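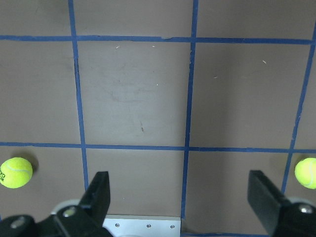
The part of the old planner that Drummond's operators complained about most was the waiting, and one of them said during the trial that the arm would "sit there thinking" over a move any person could see was simple. Nodus has written its new release mainly in answer to that complaint.

BRULTUMVILLE, August. Nodus, a developer of control software for robot arms, today released version 2 of its grid planning package for tabletop picking and sorting. The software takes pictures from a small camera mounted near the gripper, works out where the marked cells of a work surface are, and plans moves from one cell to another. It is available now to current license holders and will be offered to new customers from the Nodus office in Rerkville.

The release was tested over the summer at Drummond, a contract sorting shop in Brultumville. The test tables were divided into cells with blue masking tape, and tennis balls were used as the objects to be moved. Tape was chosen over printed mats so that a layout could be changed between shifts with no new parts to order.

Earlier versions of the package expected straight lines. Tape put down by hand bows and slopes a little, and it kinks where one piece meets the next. When a line strayed too far from straight, the old software stopped and asked for a new calibration. Version 2 fits each strip as a gentle curve and finds the corners of a cell from the places where the curves cross. A kink at a seam is treated as part of the line. Small specks and scuff marks on the table are filtered out before the cells are drawn up.

The second main change is in how the software deals with the gripper itself. With the camera mounted at the wrist, the fingers hide part of the table in every picture. Version 1 treated hidden cells as unknown and backed the arm away to look again. Version 2 keeps a running map of the table, fills in hidden cells from earlier pictures, and marks each cell with the time it was last seen. If that time is older than a limit set by the operator, the arm takes a fresh look before it moves in. The factory setting for the limit is 800 milliseconds.

Objects at the edge of the camera's view are handled in the same way. A ball that is only partly visible is placed on the map with a wider margin, and the planner keeps the fingers outside that margin until a fuller view is available. Operators can change the margin for each type of object.

In the Drummond trial, planning time for a single move fell from 190 milliseconds to 40 milliseconds on the same controller. These figures cover planning only and do not include the motion of the arm. Most of the saving came from reusing the map between moves. Drummond will keep the software in place on the trial tables and plans to move its remaining tables over once staff have been trained on the new setup screens.

The setup screens have been rewritten. A new table is taught by moving the arm across it by hand while the camera is running. The software then shows its drawing of the cells over the live picture, and the operator accepts it or drags a corner to correct it. Cells can be named, locked or set as drop-off only. Layouts are saved as plain text files and can be copied from one station to another.

Version 2 also adds a replay tool. Each planned move is stored with the picture it was based on, so that a missed grasp can be stepped through afterward on an ordinary desktop computer.

Known limits are listed in the release notes. The package does not support tables with more than one tape color, and objects stacked on top of each other are reported as a single object. Very dim lighting slows down line fitting. Support for more than one camera is in development, with no release date set.

Current license holders can download version 2 at no charge. Layout files from version 1 will open in the new release, but they need to be checked and saved again before use. Training sessions are held at the Rerkville office, and requests for a session or a trial license should be sent to the Nodus sales desk.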